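Speaker notes - small-scale kitchens: sink, splashback and hanging rail
Senan Kavanagh, Vakton
January 2025

Slide 1. Title

Leave up while people sit down. Introduce Orla McGrath, who will take the questions on finishes. Mention that the handout has the dimensions and the talk does not.

Slide 2. Scope

The talk covers one short run of toy kitchen: counter, sink, tiled wall behind it, shelf, and the things that hang or stand there. Ovens and hobs are in Senad Matić's talk after the break. Refer people to him and move on.

Define the terms early. 'Counter' means the flat working surface only. 'Basin' means the recess. 'Splashback' means the tiled part of the wall from the counter up to the shelf. The Oveck drawings use 'worktop unit' for the first two together, and this caused a wrong order last year, so say it slowly.

Slide 3. Why the sink area

It is the part of a play kitchen that gets handled most after the doors. It also has the largest number of edges in a small space. Three surfaces meet at the back of the basin - counter, rim and wall - and a gap at any of them shows.

Devo and Brophy take different approaches. Devo moulds the rim and counter in one piece. Brophy drops a separate basin into a cut-out. I have no strong preference, but the drop-in type is easier to replace. Pause for anyone who wants to disagree.

Slide 4. The tiled wall

Running bond, white, gloss, with dark grey grout lines. Points to make:

Dark grout makes the course lines legible at small scale. With white grout the wall reads as a blank panel from two metres.

Gloss tile picks up soft shadows from anything hung in front of it. Matt tile does this too but less evenly.

Keep the grout line thin. A full-size joint on a small tile looks like a drawing of a wall.

If asked about cutting: start the stagger from the centre and let the part tiles fall at both ends.

Slide 5. Counter and wall together

Show both pictures and give people time to look before speaking. Start with the wall and the hanging utensils, then go to the sponge and the edge of the basin.
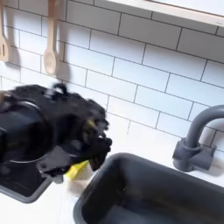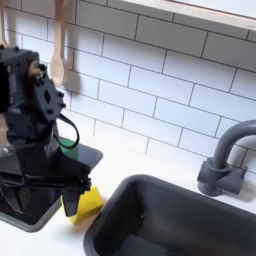
Toy kitchen, sink side: yellow sponge at the white counter in both views. Wooden utensils in the first, raised basin rim in the second.

Utensils first. A slotted spatula and a spoon, both in light wood, hanging straight down against the tile. Light wood on white is low contrast, and the shadows do a good part of the work of separating them from the wall. A dark utensil would separate more strongly but would compete with the pot, which is black.

Then the shelf. White, projecting from the wall, with a faint shadow under it. Say that the shelf depth should be settled before the hooks are fixed.

Then the basin. Dark grey, rectangular, glossy black inside, rounded at the front corner. The raised rim gives a clear boundary against the white counter. Ask the room who would have specified a flush rim. Expect a split.

Slide 6. The sponge

Two-layer type, yellow foam with a thin green scouring layer on top. People will want to skip this slide. Do not let them.

A sponge is the quickest test of scale on a sink run. Stood on the counter beside the basin, it shows whether there is enough flat surface to the side of the rim. If it has to overhang, the basin is too wide for the counter. Brophy's early unit failed on this point and was redrawn.

For our own checks we use item 14 on the fittings list, cut square. Fionnuala Ó Flaithearta keeps the spares, and requests go to her in writing.

Slide 7. Cleaning and wear

Gloss surfaces: soft cloth, no abrasive. The green side of the sponge is not for the tiles or the basin interior.

Grout: dry brush.

Wooden utensils: wipe, do not soak, rehang when dry.

Slide 8. Open points

Niamh Ó Conaill has asked for a second rail below the shelf. My view is that it would cover too much of the tile, but a trial panel is on order.

The basin drawing is sheet 142 and still shows the old rim. Corrected copies are at the back of the room.

Orla takes questions from this point. Leave slide 5 on screen.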